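Belline Says Its Maple Boards Stay Flat. Buyers May Want to See the Numbers

2018-12-09

Kitchenware maker Belline has put a price and a promise on its new line of solid maple work boards, and the promise is the part worth reading twice. According to the company, the boards will "stay flat for the life of the kitchen." It does not say how long a kitchen lives.

The boards go on sale in February through the Gruber stores and by mail order. The large one costs $70. A thicker version, meant for bakers and sold under the name Kenenia, will cost $100. Both are made at the Vallimitz workshop from planks glued edge to edge, then sanded and finished with oil.

None of that is new. Gluing planks side by side is how wide boards have been made for a very long time, and a wide board made this way can still cup if one face takes on more water than the other. Anyone who has left a cutting board leaning in a damp sink knows what happens next. Belline says its boards are different because of how the planks are picked and how long they are dried before gluing. Asked how long that is, the company said only that it was "longer than usual."

Ottilie Bühler, who runs product development at Belline, said the wood is sorted by hand and that boards with loose knots or open joints never leave the shop. Small tight knots are allowed, and so are dark streaks.

"People ask for natural wood and then send it back when it looks natural," she said. "We are not going to hide the grain."

Fair enough, and a knot the size of a pea will not hurt anyone's bread dough. But it is a looks question, and the looks were never in doubt. The maple is pale and handsome, with a fine wavy grain. The joint between planks is faint enough that plenty of buyers will miss it.
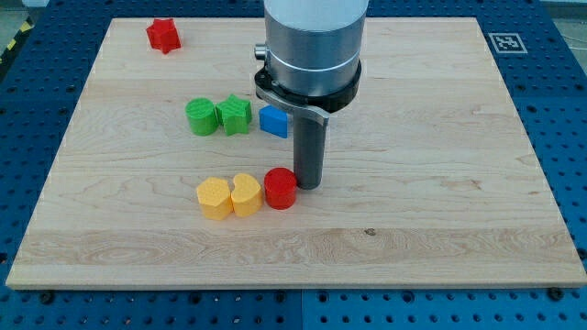
What the test covers

Belline's case rests on a test of 200 boards, which the company says were wetted, dried and measured over and over. It reports that all but 4 stayed within its limit for warping. That would be a good result if the limit were known. It is not printed in the brochure or on the label, and Bühler would not give it, saying that it was "an internal figure" and might change before the boards ship.

The company also declined to say how many rounds of wetting each board went through, or whether the boards were soaked on both sides or just one. That matters a good deal. A board wetted evenly on both faces tends to swell evenly and dry flat again. A board wiped down on top and left lying on a counter does not get that kind of treatment, and that is how most people use one.

There is no outside test. Bühler said one is "being talked about" but gave no date and no name for a lab.

The warranty is short

The life-of-the-kitchen line does not appear in the warranty, a single page that covers splitting and failed glue joints. Warping is covered only if the owner has oiled the board every month and can show it was never put in a dishwasher. The page does not explain how a person would show that.

Gruber will take back unused boards under its normal return rules. For used ones, buyers will have to deal with Belline directly and pay their own shipping, no small thing for a slab of maple.

The boards may turn out to be perfectly good. Maple is hard, it takes a knife well, and a decent one will outlast several cheap plastic ones. At $70 the large board is not out of line with what other makers charge. The extra $30 for the Kenenia buys thickness, and a thicker board is usually slower to move – that much needs no test.

Belline says it will post care instructions before the boards reach stores. It has no plans to publish the warping limit.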